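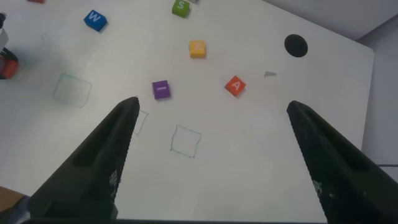 Letter blocks on a white tabletop.

Bring back the intermission

In March I went to the Tedunley to see the new Radonjić film, which runs 238 minutes without a break. I liked the film. I also missed a good part of it, as did most of the people in my row, because at different times we all had to get up and leave.

Films have been getting longer for years and cinemas have carried on as if they hadn't. You buy a ticket, you sit through the ads and the trailers, and then you are expected to stay in your seat for the length of a working morning. If you need the toilet you choose a scene that looks unimportant and hope for the best. I chose a dinner conversation. I came back to find one of the brothers had left home and everybody was upset about it, and I didn't learn why until I asked my wife in the car.

There used to be an answer to this. When I was a kid at the old theatre in Stevitz, long films had a break in the middle. The lights came up, a bit of music played, people bought an ice cream and argued about what they'd just seen. Then a bell rang and we all went back in. I don't remember anyone feeling that the film had been spoiled.

The usual argument against the intermission is that it breaks the mood. The director has built something carefully and you shouldn't be let out of it halfway through. I can see that with a thriller that runs an hour and a half. I can't see it with something that takes up the whole evening. The mood is already being broken by people squeezing past your knees and phones being used as torches on the stairs. One break shared by everyone does less harm than dozens of small ones spread across the whole night.
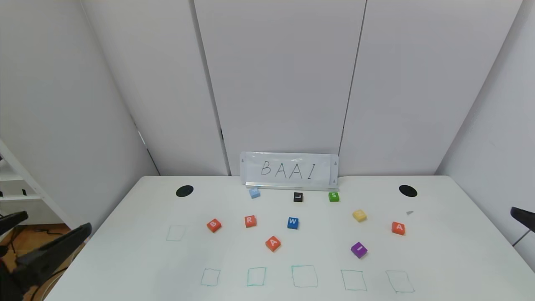

Coloured letter cubes on a table, with a paper sign standing at the back.

Live theatre has never had this problem. Nobody sits down to a long play and complains about the interval. Opera has 2 of them if it needs them, and the people who go to the opera are as serious about their evening as any film buff. Playwrights write towards the break. They finish the first half on something that gives you plenty to talk about in the queue for the bar. I would like to see more screenwriters have a go at that.

The other argument is about money. A break takes up time, and a cinema that loses fifteen minutes on every session may lose a session by the end of the day. I don't run a cinema and I won't pretend to know the sums. But the profit is in the snack bar, as anyone who has paid for popcorn lately could guess, and a break sends the whole audience past it a second time. With a film the length of the Radonjić one, you're only getting 2 evening-length sessions into a day on that screen anyway. The extra quarter of an hour isn't going to knock one out.

I raised all this in a short piece for our film society newsletter and had more mail than I normally get, most of it friendly.
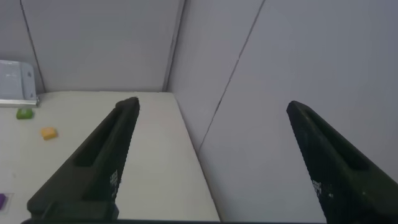 Borghild Sjögren wrote that she thinks I have it backwards, and that the trouble is the length of the films. If a director can't tell the story in 2 hours, she said, then somebody should sit down with a pair of scissors, and giving the audience a rest only encourages them. She would sooner see one good short film than be handed a choc top halfway through a bad long one.

I have some sympathy with that. Plenty of long films are long because the person who made the last hit was allowed to do as they pleased. The Radonjić could have lost most of the train journey and I wouldn't have missed it. But some stories do need the room, and I'd be sorry if those stopped being made or went straight to a service like Justex and were never shown on a big screen at all.
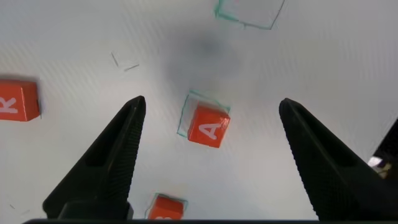

And that is where a lot of them are going. At home you get the break for free. You press pause, put the kettle on, let the dog out and sit down again. My brother-in-law watched the same film over a weekend in three sittings and followed the plot better than I did. He said the colours looked a bit flat on his television, and I'm sure they did, but he knew why the brother had left.

Cinemas keep telling us they want people back. They've put in recliners and waiters and seats that shake during the car chases. An intermission costs very little next to any of that. The manager at the Tedunley told me the distributor decides whether a film can be stopped, and in most cases the answer is no. So the people to ask are the distributors, and after them the directors, a few of whom have started putting a break into the film itself, with a title card and a clock counting down.

I'd like the length and the break, if there is one, printed on the ticket page before I pay. When the next four-hour film comes to the Tedunley I'll ring first and ask, and if they're running it straight through I'll book the aisle.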